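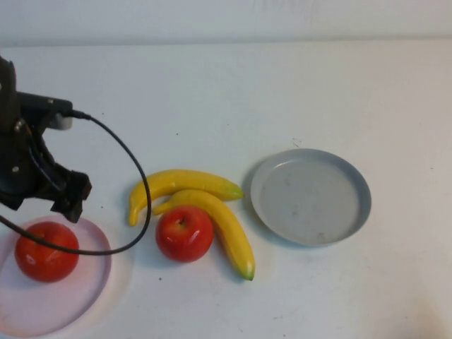 Play kitchen fruit, a short thread on sorting and storing it. I look after the toy stock at Tapley, and we have 378 pieces of pretend food across 8 sites. Most of what follows is about apples.

Gloss finish first. Shiny plastic shows fingerprints but wipes clean with a damp cloth and a drop of washing-up liquid. Matte finish hides the marks and holds on to them. I buy gloss.
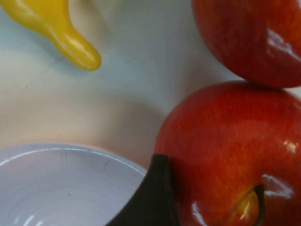 Surface detail matters more than shape when children sort by kind. A plain red ball gets called a tomato, a ball, or an Orley (don't ask, it's a nursery word). The apples in this set have fine streaks over the red and a short brown stem set in a yellowish hollow, so they get called apples.

Bowls: check the inside for scratches twice a year. Ours is done in December and again before summer. Light scratches are fine, anything a fingernail catches on goes in the bin.

Chak-lun Yip asked about plates versus bowls for the under-threes.

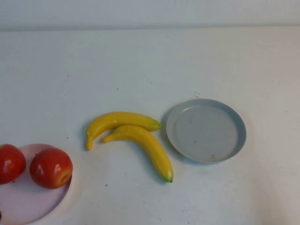
Plates, for that age. Contents stay in view and there is no rim to reach over. A flat pink plate with two red apples on it also gives you good colour separation on a white table - white crockery on white is harder to find by eye. Keep the low rim, though, or round fruit ends up on the floor.

Storage: one lidded box per set, fruit and crockery together, list taped inside the lid. The Bokau boxes stack 6 high without bowing.

Replacement list goes up tomorrow.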